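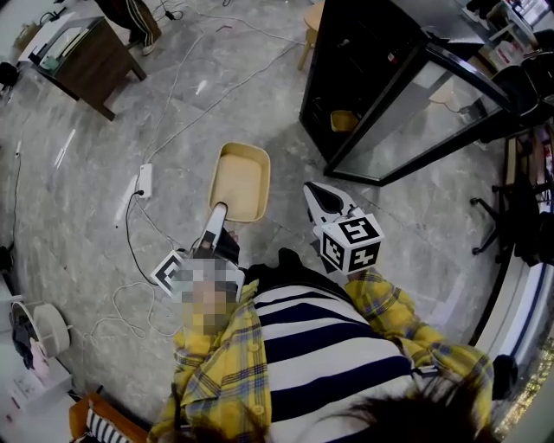 Report of a visit to the Zarnby workshop, February 5, 2026

Prepared for the members of the Firberg Technical Association

The association's winter visit was made to Zarnby, where the Whitlock laboratory keeps its hand-held gripper stations. Members had asked to see how a single station is set up and looked after over a working week, and the hosts kept to that subject throughout. The visit lasted 2 hours, including the discussion at the end.

A station at Zarnby consists of a pair of hand-held grippers, the marker cubes and plates fixed to them, a head-mounted camera, and whatever furniture and household articles the day's tasks call for. One operator works with both grippers, one in each hand. The grippers are known in the workshop as the Zukotmont pair, after the pattern from which the first set was made, and a written log is kept for each pair.

The morning check was explained first. Before any work begins, the operator opens and closes each gripper several times and looks for fingers that do not meet squarely. The inner pads are wiped with a damp cloth. A pad that has begun to lift at the corner is replaced at once, as an object held against a loose pad tends to turn in the grip. Fingers are changed after 300 hours of use, or sooner if the tip has worn. The fixing screws are tightened by hand and never with a powered driver, a rule introduced after one housing was cracked.

Greater care is given to the markers. The black and white patterns allow the position of each gripper to be worked out from the camera pictures, and a mark or a scratch across a pattern can be enough to spoil a session. The printed faces may be cleaned only with a dry cloth. Where a cube has been knocked, it is taken off, seated again and checked against a fixed plate on the bench. We were told that this check takes 7 minutes when all is well and a good deal longer when it is not. Members asked whether the cube might be made in one piece with the gripper body. The hosts replied that this had been considered, but that a separate cube is cheaper to replace.
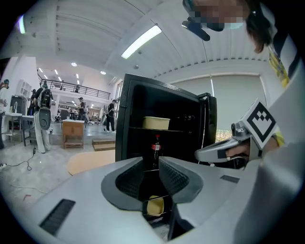 The tasks themselves are drawn from ordinary housework, and the articles used are the sort found in any kitchen or sitting room. Each task has a sheet giving the starting position of every article. The log for the current pair shows 47 entries, most of them concerning pads and cables.

Cables were the subject of the longest discussion. The hosts accept that leads on the floor are the weakest point of the arrangement — both for the equipment and for the people walking about — and overhead supply is to be tried before the end of February. In the meantime, plugs are inspected at the start of each shift.

Members wishing to see the blank log sheet may request a copy from the association's office. The hosts have asked that it should not be passed on outside the membership until the revised version is ready.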